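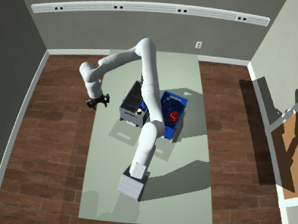

Skastadton, 3 February 2021

The night assistant came on at nine and read the handover sheet standing up. Room 12 had refused supper and thrown the cup. Fluids since midday, 541 millilitres. Target, 1000 by midnight. Under "Mood" the day shift had written "agitated", crossed it out, and written it again.

She washed her hands for the full time on the poster and put on a clean apron.

The woman in Room 12 had worked the ferry office at Tamatside for most of her life. The care plan gave this one line, between her allergies and her shoe size. She was sitting on the edge of the bed in her coat. One sleeve was on and the other hung behind her.

"You're late," she said.

"I am a bit," said the assistant. She sat down in the low chair by the door, so that her head was below the woman's. The training at Fagundes House recommended this position. It also recommended keeping the exit clear for both parties.

"The last boat's gone without the float."

"How much was the float?"

The woman looked at her with dislike. "Seventeen fifty-eight. It's always 1758. You sign for it."

"Where do I sign?"

There was a gap of perhaps a minute. The radiator ticked. The assistant did not fill the gap. She had filled such gaps in her first year, with the weather mostly, and had been hit twice.

The woman began to cry. It was loud and it went on. The assistant moved the chair forward by the width of one floor tile and waited, then moved it again. At the third tile she put her hand on the blanket, palm up, near the woman's knee. It was not taken. She left it there until her shoulder ached.

"They'll stop it from my wages," the woman said at last.

"I'll write it down that you handed it in."

"In the book?"

"In the book."

The assistant took the fluid chart off its hook, turned it over and wrote on the back: Float received, 1758, correct. She put the time and her initials. The woman read it at arm's length, asked for the pen, and countersigned in a small, square hand that bore no resemblance to her signature on the consent forms from April.

She took off the coat herself. She drank a beaker of squash, 200 millilitres, and half of another.

At ten the assistant stood at the desk with the Vara tablet, which required one entry from a list before it would close the record. The options were Settled, Unsettled and Refused. She chose Settled. In the notes box she typed that the resident had been distressed about work, that no medication had been given, and that the chart for Room 12 should not be thrown away at the end of the week, as there was something on the back.

Then the bell went in the next corridor.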